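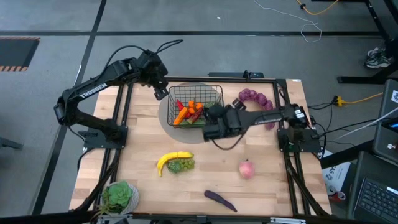 Two arms are harder than one and you should have let us start with one, according to a comment left under my last post by a student from the fall group. I've been thinking about that comment for a couple of weeks, and I think the student is half right.

For anyone new to this blog, I help run the evening robotics class at Revville. It meets in the Thongsuk building, and this term the whole group has a single project: get a pair of arms to pack toy fruit and vegetables into a wire basket. The project is our entry for the Terner student challenge in July. Teams get a basket, a set of plastic produce, and a time limit, and the arms have to do the packing without a person driving them.

The case for one arm is simple. The first few weeks went almost entirely to the arms getting in each other's way. A student would drive the left arm toward the basket while their partner did the same on the right, and the two would meet over the rim. We lost a lot of attempts that way. With one arm we would have had useful recordings by the second session, where it took us until the fifth.

The case for two is that the challenge asks for two. I would also sooner have students learn early on that somebody has to wait. We now have a rule that the person on the right arm says "in" before going over the basket and "out" when clear. It sounds fussy. The groups that keep to it get through more attempts in an evening than the ones that don't.

As of this week we have 208 attempts recorded, and 107 of them are good enough to train on. The rest were thrown out for the usual reasons: an item dropped and never picked up again, the basket pushed off its mat, the driver stopping to ask a question halfway through. One group threw out 34 of their own after watching them back. I didn't ask them to do that, and I was pleased they did.

We log everything in Flornow, a small program one of our earlier groups wrote and each new group complains about. It does what we need. You type in which items were on the table, who had which arm, and whether the attempt counts. The one thing I would change is the notes field, which cuts off after 50 characters. Students have developed their own abbreviations to get around it and I can't read half of them.
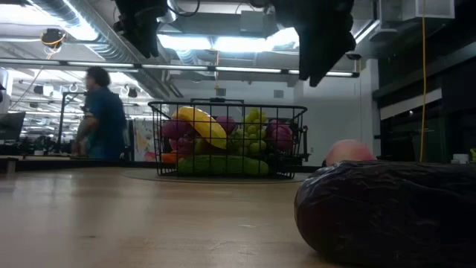 The shapes matter more than I expected when we picked the set. Bananas are easy to grip and awkward to place – they roll to one side and take up room that something else needed. Grapes are the reverse. The bunch bends when the gripper closes, so it rarely comes up the way you planned, but once it's in the basket it stays where it lands. The peach is the one students argue over. It's round and it slides out if you close on it above the middle. Most of them have learned to go lower and slower. The eggplant is glossy and heavy at one end, and I would leave it for last.

Order turned out to be the real lesson of the term. Most students start with whatever is closest to the arm. After a while they start putting the long items along the bottom and filling in on top, the same way you would pack groceries. I haven't written this up as an instruction, and I don't plan to. I'd like to see whether the trained version picks up the habit from the recordings.

So far the trained version can manage two or three items before it gets stuck. It tends to stop over the basket with the gripper closed, as if it had forgotten what came next. One student thinks we have too few recordings of the second half of the task, and I agree. Next session we'll begin some attempts with the basket already partly packed and only record from there.

On the question of one arm or two, I'm going to try a compromise in the fall. The first two sessions will use the left arm only, with the right one parked. After that, both. If you took the class and have an opinion on this, please leave a comment. I'd also like to hear from anyone who still has the old list of Flornow abbreviations.

Last updated: 3 Apr 2026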